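What we settled on for shared workspaces, and a few things we didn't

I promised in July that I would write up the house rules we use for arms working on kitchen counters, and then I let the whole spring go by without doing it. My apologies to Cường La, who has asked me for it more often than anyone should have to ask for anything. It's raining, the kettle is on, and the dog has given up on her walk, so let's have a go.

Some of you will know that I came to robotics sideways, out of commercial kitchens. I spent years being told off about knives before I ever got to tell anyone else off about them, and I think that colours how I read a safety standard. The published ones for industrial and collaborative arms are good documents and you should read them properly, with a pencil. But they tend to talk about the arm, the fence, the stop button and the person, and they leave a lot of the benchtop to you. Fair enough, too. They can't know what you've left lying around on yours.

So at Wevham we wrote our own sheet. The first version ran to 30 rules and I was very proud of it, and I doubt anybody got past the second page (I caught myself skipping bits, and I wrote the thing). Over the winter we cut it to 13, and then Cường sat down with me one long afternoon and we argued it down to seven. It fits on one side of a page now, in type large enough that I can read it without hunting for my glasses.

The rule I care most about is the one on sharps. A knife counts as part of the hazard assessment even if the task never touches it. People are good at assessing the tool in the gripper and rather bad at assessing the one lying next to it. Our wording is that any blade within reach of the arm gets written down, with which way it points and what the arm could push it into. If the blade isn't needed for the task, it goes in the drawer. If it is needed, it gets its own line on the sheet and its own keep-out zone for every motion that isn't the pick itself.

Glass comes second, and I'd happily have put it first. We try our layouts in simulation before anything goes on a real bench, and the kind of counter I like people to practise on is a cluttered one, with a green bottle standing up near the gripper, a knife lying flat beside it, and a couple of slim things crossed over each other so that moving one may well disturb the other.
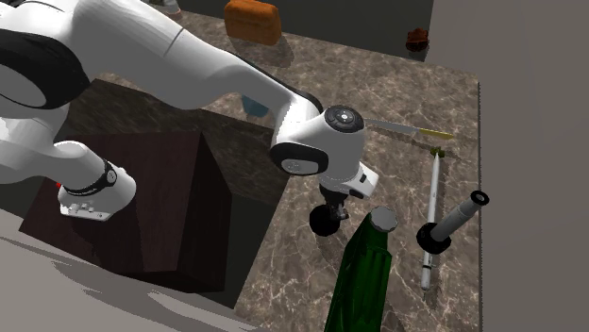 Ho-yin Cheung

Crossed objects get a rule to themselves. You have to name which one is on top and plan to take that one first, and if you can't tell from the camera you're using, you stop and get another view. It sounds fussy. I have sat through enough reviews where two people were quite sure of two different answers that I don't mind sounding fussy any more.

Then there's the arm above the wrist. Everybody watches the fingers — I do it myself — and meanwhile there's a great long link sweeping over the back of the counter where the food is. Our rule says the clearance check covers every link over the whole path, with the tallest item on the bench named in writing.

What we haven't settled is how many simulated runs are enough. Bemidari is our fussiest layout and we ask for 1,000 clean runs on it before sign-off, which is a number I picked because it felt respectable, and I'd love to have a better reason. Cường would like the count tied to how much the clutter changes between runs, and I suspect he's right, though I haven't told him so yet.

If you have a sheet of your own, please send it along. I'm always glad to pinch a well-worded rule.

Recent posts
Labelling drawers so the next person can find things
Notes from the Arnier bench move
Who signs the sheet when everyone's away?
Nnaji, one year on
A defence of the boring checklist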